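Ticket 323 - Terrazzo wall panels lifting at the back corners, Kelham bay

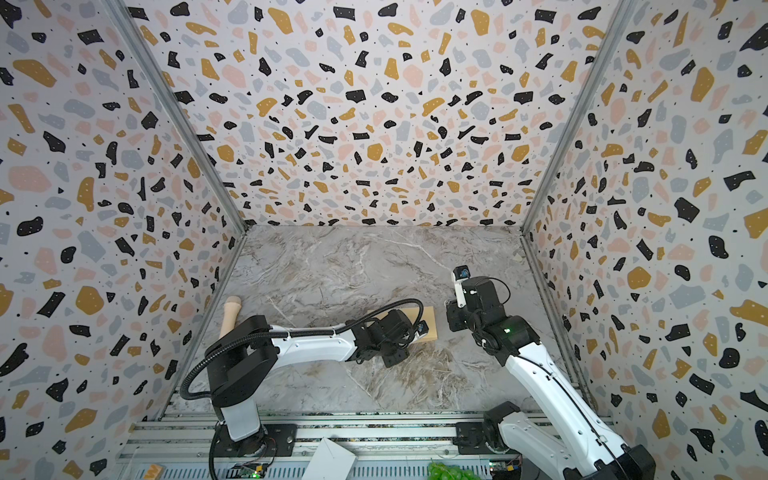 Status: Closed
Opened: Nov 27, 2025
Category: Surfaces and fittings
Site: Randengate, Kelham bay

Reported problem
The terrazzo-pattern lining on the back wall is coming away from its backing near the left corner post. The gap takes a fingernail at the bottom and closes up toward the top. Same fault on the right side, less advanced. The gray marble-effect floor has no lifting, but it moves slightly when pressed near the back edge.

Environment
Lining: Flellau printed sheet, self-adhesive, multicolor chip pattern on off-white. Fitted to back, left and right walls.
Floor: Flellau marble-effect sheet, light gray, laid loose over the base.
Corner posts: aluminum, screw-fixed.
Heating in the bay switches off overnight.

Log

Entry 1
Checked the posts first. Both are tight. Backed the left post off a half turn and the sheet edge sprang forward, so the post had been holding it and the adhesive had already let go. Retightened.

Entry 2
Wiped behind the loose edge with a dry cloth. Fine gray dust on the cloth, probably left from when the backing was cut. The fitting notes call for a damp wipe and full drying before the sheet goes on. No record that this was done.

Entry 3
Tried warming the edge with a hair dryer on low and pressing it back with a roller. Held for two hours, then lifted again at the same spot. Do not repeat - the print gets a slight shine if the heat stays in one place.

Entry 4
Measured the loose area. Left side is 59 mm wide at the floor. Right side is roughly 6 mm. Contacted Acuña, who supplied the sheet. Their advice was to cut nothing, clean both faces, and use contact adhesive on the loose area only.

Entry 5
Removed the left post. Cleaned both faces, let them dry, applied a thin coat of contact adhesive to each. Waited until tacky, then rolled from the bonded side toward the corner. Refitted the post. Repeated on the right.

Entry 6
Floor movement traced to a short strip of backing tape folded over on itself under the rear edge. Tape removed, sheet relaid flat. No movement now when pressed.

Entry 7
Rechecked after two cold nights. Both corners flat, no gap at either post. Chip pattern still lines up across the left corner to within 2 mm, same as before the repair.

Resolution
Adhesive failure from dust on the backing. Rebonded both corners and relaid the floor sheet.

Open items
Remaining half tin of contact adhesive is in the Kelham cabinet, lower shelf. Add the damp wipe to the fitting checklist for the next bay.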